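Granola won't clump, tastes fine, looks like gravel

Posted in Snacks & Baking by oatsandends, July 31, 2018

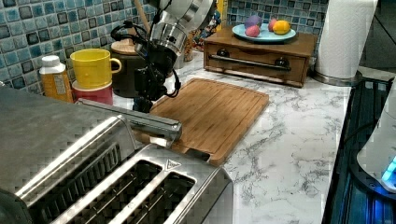
The toaster end of the worktop.

I have been making my own granola since April and I have yet to produce a cluster. What I get is loose toasted oats with the odd almond rolling about in them. It tastes good. My other half eats it by the fistful and says it's lovely, but he also says that about cereal dust from the bottom of the bag, so his vote doesn't count.

The recipe came off the back of a Botavness oat packet. Oats, almonds, pumpkin seeds, a good glug of oil, 6 tablespoons of honey, pinch of salt, cinnamon. It goes on a big tray at 180 and I stir it every few minutes because the packet says to "keep it moving". It comes out golden, I tip it straight into a bowl to stop it catching, and there we are. Gravel.

I've tried more honey. That gave me sticky gravel. I've also tried squashing it in my hands while hot, which I don't recommend to anyone who needs their hands.

The clusters in the shop bags are the size of conkers. How are they doing it? I'd like something I can pick up and eat in front of the telly without a spoon. Oven is an old fan one, if that matters.

Fadthorpe
57 replies on this board

You're stirring it to bits. Every time the honey starts to glue two oats together, along you come with a spoon and break up the party. The packet is trying to stop you burning it, fair enough, but it wants a different thing from what you want.

Turn the oven down to 150, or a touch under with a fan. Line the tray with paper, tip the mix in and press it down hard with the back of a spoon or the bottom of a mug until it's one flat slab, no thicker than your finger. You want it packed like a flapjack. Then leave it alone. Turn the tray round once, halfway through, and keep the spoon in the drawer.

When the edges are brown and the middle is pale gold, take it out, and now comes the hard part. It will be soft and you will think it has failed. Leave it on the tray until it is stone cold. Mine sits for 2 hours and I go to another room. Honey only sets as it cools, so tipping it into a bowl hot is undoing whatever you'd managed up to then. Once it's cold, snap it into whatever size of conker you like.

One egg white, whisked with a fork until it's frothy and stirred in before baking, makes it hold even better. You can't taste it. And if you like raisins, put them in after baking. They turn into little lumps of coal otherwise, ask me how I know.

Goh

just buy the clusters. I did the sums once and the nuts alone cost me more than two bags from the shop, and that was before the honey. life is short

also 180 is too hot for honey

marmalade_shed

Agree with Fadthorpe about the slab and the cooling, disagree about the egg white. It does work but I find it goes a bit meringue-ish after a few days in the jar. I take a handful of the oats, whizz them to a rough flour and stir that back in with a spoonful of water. The flour and honey make a sort of paste that sticks the big oats together. For 200 grams of oats I'd whizz a small teacup's worth.

What kind of oats are they, by the way? The big jumbo ones look handsome but don't stick as well as the ordinary porridge sort. I use half and half.

Keep it in something with a proper lid. I had mine in a Namex tub that never quite shut and it was chewy by the weekend, clusters and all. Ten minutes in a low oven and another full cooling brought it back.

oatsandends

They're jumbo, yes. Of course they are. I chose them for their looks.

Did the slab this afternoon, no stirring, with the egg white as I had one left over. It's on the side now and I've been told to stop prodding it. Corner piece broke off with an actual snap. Will try the flour version when this lot's gone, so probably tomorrow.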